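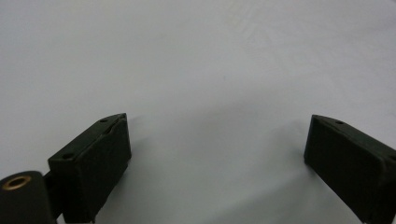

Sérgio Moreira says scuffs like that never come out of a pale matte surface, just live with them. Sorry Sérgio, I'm stuck home and stubborn

Home Posts Replies Media Likes

March 30, 2020
by Negi

ok so. pale gray-white, smooth, faint light streaks near the top. barely there but I KNOW they're there

tried a damp cloth first. then dish soap. then the Gokivum paste, 40 min wait per the label – smelled like a swimming pool

anyone used Rumesitz on a matte finish?? worried about shiny spots

reply from my aunt in Brurley: baking soda, 30 seconds, little circles, dont press. ok will try teh corner first

also no I am not paying 180 for someone to refinish it, stop sending me links

baking soda tonight. keeping everything off it till then, mugs go on the windowsill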